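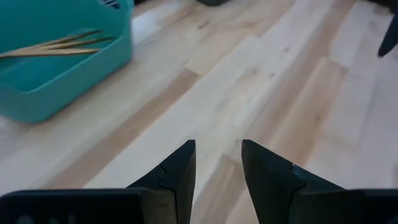 # Zulport OS 3000 – sonda de humedad y temperatura para grano almacenado

Referencia de catálogo: ZP-OS-3000
Fabricante: Illside
Revisión de la ficha: 10 de agosto de 2018

La Zulport OS 3000 es una sonda de lanza para la medida puntual de humedad y temperatura en colza, trigo, cebada y avena a granel. Consta de una lanza de acero inoxidable con celda capacitiva en la punta, un cuerpo con pantalla y una memoria interna de 2.025 lecturas. Sustituye al modelo Tromness, que deja de suministrarse con la entrada en almacén de esta versión. Los recambios de Tromness (punta, junta y tapa de pilas) siguen disponibles hasta agotar existencias.

## Aplicación

El instrumento se utiliza en silos, naves de almacenamiento plano, remolques y big bags. La lectura corresponde al grano en contacto con la celda y no es representativa de toda la partida. En almacenamiento plano se recomienda medir en cuadrícula y a varias profundidades, con especial atención al cono central, donde se acumulan finos e impurezas durante la carga.

En colza recién cosechada conviene repetir la serie durante las primeras semanas. La semilla sigue respirando después de entrar en el silo y la humedad migra hacia la parte superior de la masa cuando baja la temperatura exterior, normalmente a partir de octubre. Un aumento de temperatura entre dos series tomadas en el mismo punto es motivo suficiente para ventilar o mover la partida, aunque la humedad media se mantenga dentro de límites.

## Características técnicas

| Parámetro | Valor |
|---|---|
| Principio de medida (humedad) | Capacitivo, con compensación automática de temperatura |
| Principio de medida (temperatura) | Termistor NTC encapsulado en la punta |
| Intervalo de humedad, colza | 5 a 17 % |
| Intervalo de humedad, cereal | 8 a 30 % |
| Resolución de humedad | 0,1 % |
| Intervalo de temperatura | –10 a 60 °C |
| Resolución de temperatura | 0,1 °C |
| Longitud útil de la lanza | 97 cm |
| Memoria | 2.025 lecturas con fecha, hora y número de punto |
| Alimentación | Dos pilas AA alcalinas |
| Autonomía | 3.000 medidas por juego de pilas |
| Grado de protección, cuerpo | IP54 |
| Grado de protección, lanza | IP67 |

La autonomía se ha determinado a 20 °C con la retroiluminación desconectada. Por debajo de 0 °C la capacidad de las pilas alcalinas disminuye; para trabajo invernal continuado pueden montarse pilas de litio del mismo formato.

## Curvas de calibración

El instrumento se entrega con curvas para colza de invierno, colza de primavera, trigo blando, trigo duro, cebada y avena. Quedan dos posiciones libres para curvas de usuario. La selección se hace desde el menú GRANO y se conserva al apagar el equipo.

Las curvas de colza se ajustaron con muestras desecadas en estufa. El ajuste fue realizado por Nkechi Nwachukwu y revisado por Danjuma Uzor, del laboratorio de Illside. Las partidas con un contenido elevado de semilla verde o de impurezas dan lecturas desplazadas – el signo y la magnitud dependen del material extraño – y deben contrastarse con una muestra limpia.

Para introducir una corrección:

1. Tomar una muestra homogénea y dividirla en dos porciones.
2. Determinar la humedad de la primera por el método de referencia.
3. Medir la segunda con la sonda, cinco veces, vaciando y rellenando el recipiente entre lecturas.
4. Calcular la diferencia entre la referencia y la media de las cinco lecturas.
5. Introducir el valor en AJUSTE > DESVIACIÓN y confirmar.

La desviación se aplica solo a la curva activa.

## Medida

Insertar la lanza en vertical, sin girar, hasta la profundidad deseada. Esperar a que el indicador de temperatura deje de parpadear antes de pulsar LEER. Con diferencias grandes entre la lanza y el grano la estabilización puede requerir varios minutos.

No golpear el cuerpo para forzar la penetración. En masas compactadas se utilizará la empuñadura en T, que se suministra por separado.

El acceso a silos y celdas con producto se hará siempre conforme al procedimiento de espacios confinados de la explotación. La sonda no detecta gases y no está certificada para atmósferas explosivas.

## Descarga de datos

Las lecturas se transfieren por cable USB en formato CSV, con punto y coma como separador. El programa Obi, incluido en el suministro, representa las series por punto y profundidad y marca los incrementos de temperatura superiores al umbral fijado por el usuario. Requiere Windows 7 o posterior.

## Mantenimiento

- Limpiar la punta con un paño seco después de cada jornada. En colza, retirar la película de aceite con alcohol isopropílico.
- Sustituir la junta de la punta una vez por campaña.
- Retirar las pilas en periodos de inactividad prolongados.
- Verificar la calibración antes de cada cosecha.

## Suministro y referencias

| Referencia | Descripción |
|---|---|
| ZP-OS-3000 | Sonda completa, funda, cable USB, programa Obi y manual |
| ZP-OS-T | Empuñadura en T |
| ZP-OS-J | Junta de punta, bolsa de cinco unidades |
| ZP-OS-P | Punta de recambio con celda calibrada |
| ZP-OS-C | Recalibración en laboratorio, con certificado |

Garantía de dos años, excluidas juntas y pilas. La lanza doblada no se considera defecto de fabricación.

Consultas técnicas: Somtochukwu Okafor. Pedidos y recambios: Lawal Usman.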